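Drestholm Desk Mat Review: Three Months on a Work Table

I bought the Drestholm mat in December to cover a table that gets used for everything from soldering prep to lunch. It comes in gray only, with a matte finish, and it rolls out to cover most of a standard tabletop. Ekport sells a similar one for less, but it was out of stock in the size I needed.

Setup

The mat arrives rolled in a cardboard tube and wants to stay rolled. I left it under a couple of heavy books overnight and the corners were down by morning. There is a faint rubber smell for the first 2 days, then it goes away.

Surface

The finish is the main reason to buy it. Under a desk lamp there is very little glare, and small parts don't skate around when you bump the table. Scuffs do happen, but on the gray they barely show unless you go looking for them. Smudges are the same. I wipe it with a damp cloth once a week and leave it at that.

I mark off areas with blue painter's tape instead of drawing on the mat. The tape holds well enough on the matte finish, even where one strip passes over another. I tear it by hand and lay it by eye, so the ends fray and the lines wander a bit. If you need straight lines, use a ruler. On my mat, strips left down for 12 days peeled up clean. One I forgot for most of a month left a slight tackiness that came off with dish soap.
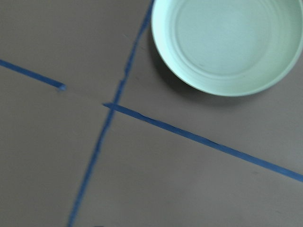
What I didn't like

The underside is not as grippy as the Nornton mat I had before. On a varnished table it creeps if you lean on it. A few dots of removable putty at the corners fixed that for me.

It also has no printed grid. Some people will want one, and the tape is only a partial substitute.

Heat is the other limit. The care sheet says no hot pans, and I have kept to that.

Verdict

A good plain work mat at a fair price. I would buy it again for a shared table, though for cutting with a knife I would get something thicker.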